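The Bottle Will Not Save You

Somewhere in the last ten years the water bottle stopped being a thing you owned and became a thing you were supposed to have opinions about. I have resisted this. I have been told that I would feel better if I carried one, that my skin would improve, that I would stop getting headaches in the afternoon. I still get the headaches. I also have five bottles in the cabinet over the sink, and I bought only one of them.

The other four came the way they come to everyone. One was from a bank in Cernville that wanted me to move my checking account. One was in a bag of conference junk in 2015, with the name Prosine printed on it, and the printing came off in the dishwasher within a month. My sister gave me the tall one. The last was left behind after a cookout, and when I asked whose it was, every person I asked said they had too many already and I should keep it.

I would like somebody to explain to me how this is less wasteful than what we did before. The case for the reusable bottle is that it replaces a great many throwaway ones, and I accept that, for a person with one bottle. I do not know any people with one bottle. I know people with a shelf of them and a drawer full of lids that don't fit.

My neighbor Haris Gashi disagrees with me about all of this. He hikes, and he thinks a bottle that keeps coffee hot until noon has earned its price. Fair enough. But I have looked at what he paid for his Sornel, and it was $51, and I have watched him drink from it, and he finishes the coffee before he gets to the end of the driveway. What is the insulation for?

They all look alike now, too. Matte gray body, black cap, a bit of shine around the rim. It's the color of a filing cabinet and I suppose it is meant to look serious, like equipment. A thermos used to be plaid. It sat in a lunch pail and it had a cup for a lid, so you could share it.
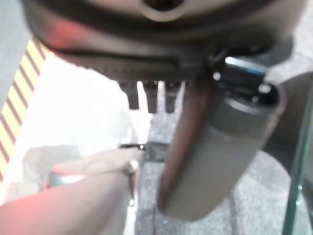 What goes on under the cap

My larger complaint is about washing. A plain glass takes a few seconds. An insulated bottle needs a long brush, and the cap has a rubber ring you are supposed to pry out with something thin and dry separately. I have asked people how often they do this. They look at the floor. Angelovski's hardware store sells a set of little brushes made just for the job, and the man at the counter told me they sell some 201 bottles for every set of brushes. He may have been pulling my leg, but I've smelled the inside of a few caps and I am inclined to believe him.

The makers will answer that the new caps come apart more easily. They said so about the last ones. Each September, when the school displays go up, there is another lid with another hinge, and the old lids go in the drawer.

I don't want anything banned, and I'm not going to tell a roofer in July to use a drinking fountain. I would just like to see people wear one out before they pick up the next. Dent it, lose the paint, replace the ring. If the bank offers you a free one, say no thank you. I have started saying it myself, and so far the bank has mailed me a tote bag.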